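Keeping a games console clean, quiet and tidy at home

By Cempaka Raju
November 2025
407 shares

Most consoles spend their lives under a television gathering fluff. They need very little looking after, but the little they need tends to get put off until the fan starts roaring halfway through a boss fight. These are the jobs I do on our own two machines and the handheld, in the order I do them.

Before you start

Shut the console down fully. Rest mode or sleep mode is still on. Hold the power button until the light goes out, then unplug it at the wall and leave it for ten minutes. Take out any disc or game card first. If the warranty is still running, read what it says about opening the case. Everything on this page can be done with the case closed.

You will want a soft paintbrush, a dry microfibre cloth, some cotton buds, a wooden cocktail stick and a vacuum cleaner with a brush end.

Vents

Brush the vents towards you with the paintbrush and hold the vacuum nozzle a hand's width away to catch what comes off. Don't press the nozzle against the grille. The fan can be spun faster than it was built for, and on some machines that does it no good.

Canned air works but use short bursts with the can upright. Tilt it and you may spray cold liquid into the machine. I stopped buying it and went back to the brush.

Do the shelf as well. Lift the console off, wipe underneath it and look at the back of the unit, where the dust gathers in a thick roll along the cables. Leave a gap behind the machine when you put it back. If your television unit has a solid back panel, cut a larger hole in it or put the console on top.

Casing and screens

Glossy plastic scratches if you so much as look at it, so lift the loose dust off with the brush before you use a cloth. Wipe in straight lines. For fingerprints, dampen one corner of the cloth with water, wring it until it hardly feels damp, and go over the spot once.

A handheld's screen gets the same treatment. Never spray anything straight on to it. Kitchen sprays and glass cleaner can take the coating off, and you can't put it back. If you are fitting a screen protector, do it in the bathroom after someone has had a shower and the steam has settled. There is less dust in the air.

Controllers

The seam around the middle of a controller fills with a grey paste that I prefer not to think about. Run the cocktail stick along it, dry, and wipe up what comes out. Use a cotton bud barely dampened with isopropyl alcohol around the base of the sticks and between the buttons. Let it dry before you switch on.

Sticky buttons usually mean somebody has had a fizzy drink. Press the button repeatedly with a damp bud worked round its edge, dry it, and repeat the next day if it still catches. If it doesn't free up after that, it needs opening, and I would rather pay for that than do it.

Rubber stick caps wear smooth. I fit the Rerby ones, which come in packs of 2 and push on without tools. Take them off now and then and wash them in warm water with a drop of washing-up liquid.

Playing in the bedroom

Bedding is hard on a handheld or a laptop. Duvets and pillows cover the vents, and the machine then runs hot and slows down. Put it on a tray, a large hardback or a lap desk. An old chopping board does perfectly well. 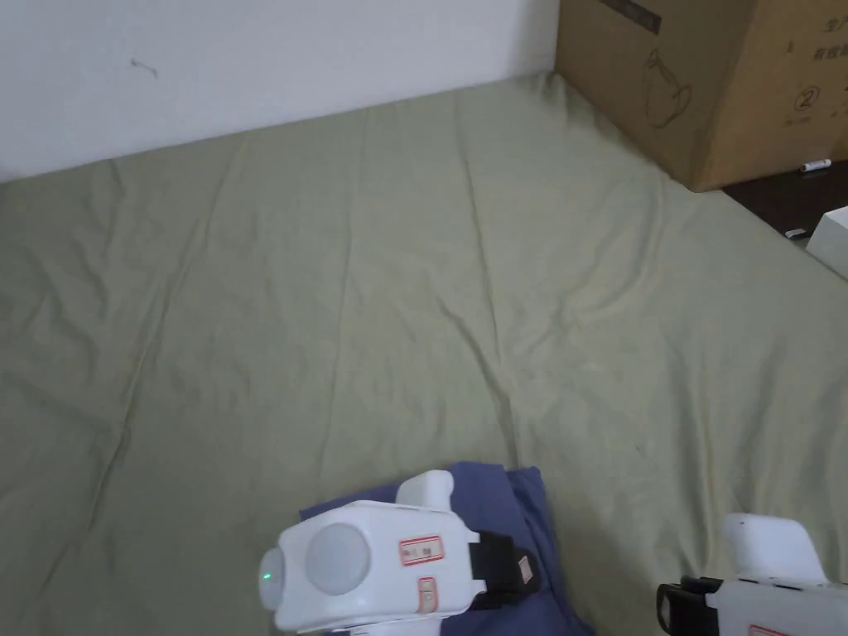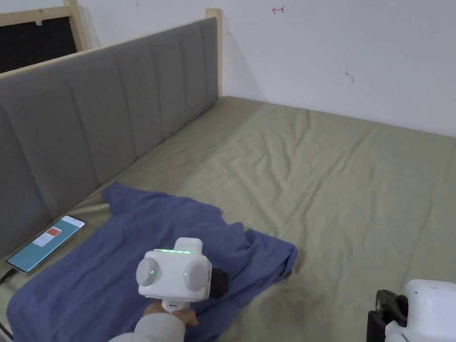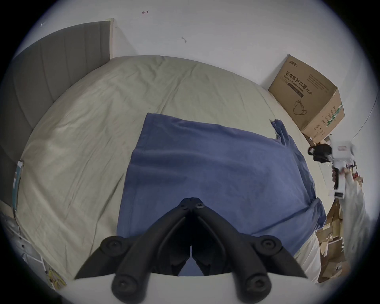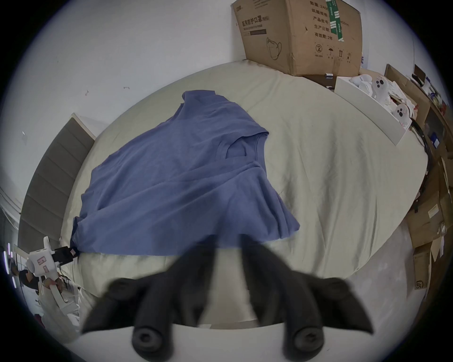
Don't charge a handheld under the covers or leave it charging on a mattress overnight. Put it on a hard surface, a bedside table or the floor if it comes to that, and keep the charger's plug where you can reach it. If the lead is too short to play from where you sit, buy one longer lead of decent quality. Joining two together gives you a lump in the middle that gets trodden on.

Cables

Unplug everything once a year and start again. You will find at least one lead that goes to nothing. Label both ends of the rest with a folded bit of masking tape, and write on it what the lead belongs to: "Omer power", "TV sound" and so on. Our Omer dock and our Yeon dock have plugs that look identical and are not, and I have had the wrong one in more than once.

Loop the slack loosely and hold it with a hook-and-loop strap. Cable ties are too easy to overtighten, and then you need scissors near a live lead. Don't wrap a charger's lead tightly round its own plug. It breaks at the neck.

Keep power leads to one side and picture leads to the other if there is room. It makes vacuuming easier.

Discs and game cards

Hold a disc by its edges. Wipe from the centre straight out to the rim with a clean dry cloth, never round and round. Toothpaste is often suggested for scratches. It is an abrasive, and I have ruined a disc with it.

Game cards are tiny and get lost. A pill organiser with a lid that snaps shut holds a week's worth of them, or use a fishing tackle box for a bigger collection. If a card isn't being read, take it out, breathe on nothing (blowing on contacts leaves spit on them), wipe the gold strip with a dry cotton bud and put it back in.

Storage space

A full drive gets in the way of updates, which often need free space to unpack as well as to install. Go through the list of installed games and sort it by size. Delete anything finished. On most machines the save is kept separately and will still be there when you reinstall, but check this for your own console before you delete, and back up the saves if there is any doubt.

I cleared roughly 300 GB in one evening this January, most of it from games the children had played once. Nustance alone had left three sets of extra voices in languages we don't speak. Large games often let you remove parts of themselves in this way. Look under "manage content" or similar.

Screenshots and clips also build up. Ours are moved to a memory stick at the end of every school holiday and deleted from the machine.

Batteries

A controller or handheld that is going in a drawer for months should be left half charged. Take ordinary batteries out altogether. If they have already leaked, put on gloves, lift the batteries out, and clean the white crust from the contacts with a cotton bud dipped in vinegar. Dry it well. Green or eaten-away contacts probably won't recover.

If a rechargeable battery has swollen and is pushing the case apart, stop using it. Don't charge it or press it flat. Ask the council or the shop where it can be taken, and don't put it in the household bin.

Putting a console away

Keep the box if you have the room. If not, wrap the machine in a clean cotton pillowcase and put it in a lidded plastic crate, the right way up, with its own leads in a bag beside it. Lofts are too hot in summer and too damp in winter. The bottom of a wardrobe is better. Write what is in the crate on the side as well as the lid, as something always ends up stacked on top.

How often

Vents and shelf: every couple of months, more if you have a pet that moults.
Controllers: when they feel tacky.
Cables: once a year.
Storage: before buying anything big.
Discs: only when they need it.

482 comments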